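The kitchen shelf problem, continued

When I moved in I promised myself I would have a kitchen where you could put down a bag of groceries without first moving a smaller bag of groceries. That was in September. I have lived since then with one decent run of dark gray counter and a growing collection of things that "just need somewhere to go for now."

So I took a long weekend to sort it out. I started at floor level, on the theory that whatever ends up down there is the stuff I care about least and can throw out without a scene. Wrong. Floor level is where I had put the spare parts for the Nodero coffee grinder, which I do care about, and a bag of bags, which I defended for longer than I'd like to admit.
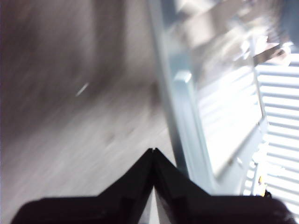

Natália Šimko wrote in to say that starting on the floor is a beginner's mistake, that you start with the counter so you get one clear surface to be proud of, and that the floor will still be there when you come back to it. She also thinks the bag of bags should be two bags at most.

Fine. Counter next.

The list of what had been living on it: a bread box with no bread, mail, the charger for a phone I gave to my brother, a Hattar pepper mill that grinds in one direction only, and 19 takeout soy sauce packets. I counted the packets because I wanted to be angry about a specific number. The mail went to the hall, where it can be somebody's problem in the hall. The pepper mill stayed. I have learned which direction.

Then there was the matter of outlets. Whoever wired this kitchen put them up on the wall at a sensible height and at a distance from each other that suits no pair of appliances I own. The kettle cord reaches if the kettle sits where I chop. The toaster oven reaches easily, so it gets the wall spot on the right, for life, and everything else has to negotiate. 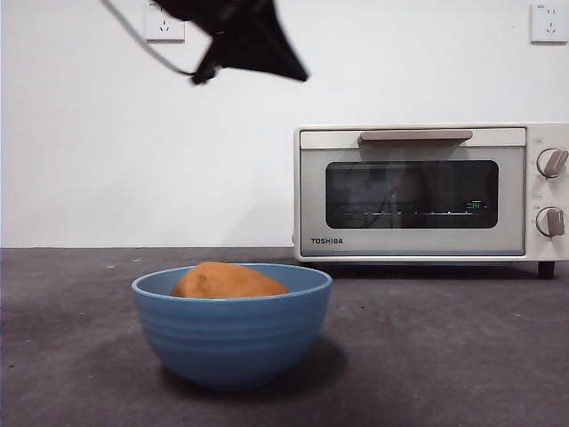

I tried the kettle in four places and it's now back in the first one. Gadisa Ayele, who has sold me on most of my bad kitchen purchases, suggested a rolling cart from Skastavano with an extension cord zip-tied to the leg. It costs 90 dollars and would take up the only patch of floor I had just cleared. I've got the tab open.

What I did manage was a rule for dishes. Anything that comes out of the cabinet has to be in use, in the sink, or on its way back, and "holding something" only counts as in use until dinner. I gave the rule a whole evening before I broke it.

Cups are my weak point. I own too many of them and they all have second jobs: pens, rubber bands, the measuring spoons, a quantity of loose change I refuse to bring to the bank. A cup with something in it stops being a dish and becomes storage, and you can't put storage in the dishwasher.

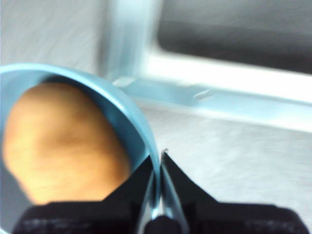
My grandmother had the same habit, with jars. She would have told you every one of them was temporary. I come by it naturally, then, and I can't say I'm much reformed. The light blue cup has a roundish tan-orange thing in it that takes up most of the room, and under the rule it should have been emptied by dinner. I've decided the rule starts tomorrow.

Still to do: the cabinet above the stove, which I can't reach without the step stool, and the step stool, which is behind the Ronik vacuum, which is behind the door. If anyone has a system for lids, I'll take it. I have roughly 1,000 of those and I don't believe a single one fits anything I own.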